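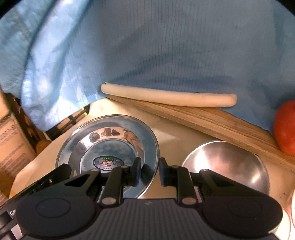 Can a Gripper Clear Your Kitchen Table Yet? Try It Yourself

Sort of, and it's so much fun to find out! You need a two-finger gripper, a steel plate, a bowl and a tomato.

1. Turn the bowl upside down. Shiny domes are hard to grab.
2. Lift the plate by its rim, never the middle.
3. Save the tomato for last (squeeze gently!).
4. Do 90 tries and write down every drop.

My Flumwood script managed 68 clean plate lifts. Bowls are still a mess, but I'm trying softer pads in June.

Evie Yeoman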